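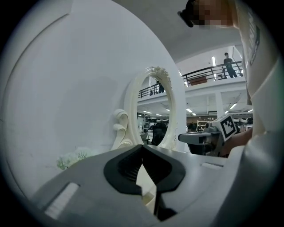
Meinir Bellis still has the finger that failed, and she keeps it in a mug on her desk. I'd asked to talk about the fault that cost her team most of October, and she was fishing it out before I'd even sat down. It's a soft black rubber thing with fine ridges across the inside face, one of a pair that come together in a V, and on a good day the two of them will hold whatever you close them on. The day I visited, somebody had them up close to a white dressing-table mirror, the fancy oval kind with scrolls carved all over it, and I'll admit I held my breath a bit.

"Everyone does," Meinir said. "You should have seen us the first week after."

The "after" is after the drop. The team was partway through a long run of pick-and-place work with the Claller, their name for the hand-held gripper, and had 2,831 recordings in the bag. Then a glass jar slid straight out of a closed grip and smashed on the floor, a hand's width from Ynyr Mostyn's foot.

"I had runners on," Ynyr told me, pretty cheerfully. "Canvas ones. I don't wear those in here any more."

He was sure he'd squeezed properly, and the log backed him up: fingers shut, width steady, everything normal. That was the trouble, Meinir says. The software thought it was holding a jar right up until it was holding nothing, and it didn't notice then either.

So they went looking. First they blamed the trigger, then the spring, then (for one very long afternoon) Ynyr. It was Elba Vergara who finally took the fingers off and bent them back over her thumb. The left one had split along the base, down where it bolts on, and you couldn't see it at all with the thing assembled. Under load the tip just rolled outward.

"It was like a loose tooth," Elba said. "I wiggled it and I thought, oh, that's horrible."

Then came the worse bit. If one finger had been rolling, how long had it been doing it? Elba went back through the lot and marked every recording where the tips didn't line up on closing. She ended up keeping 1,906. The rest went, and she's still a little sore about it – a couple of them were her best work, she reckons, lovely smooth pours.

I asked whether the supplier had been any help. Meinir made a face, then was fair about it. Tirard sent new fingers quickly and asked for the broken one, which she declined to give up. She posted them photos of it instead.

What's changed since is mostly dull, she warned me. Fingers come off and get bent by hand every 18 hours of use. Closed shoes, always. Anything made of glass gets lifted over a mat, and you keep your free hand out from underneath, even when every instinct says catch it. Ynyr finds that last one hard. "I used to play wicket-keeper," he said.

They've also had two more splits, both caught on the bench. Meinir wants a sensor that can tell a real grip from a closed one, and Elba has a rough version going that's right most of the time and beeps at nothing the rest. It beeped twice while we were talking. Ynyr got up to turn it off, and Meinir told him to leave it on.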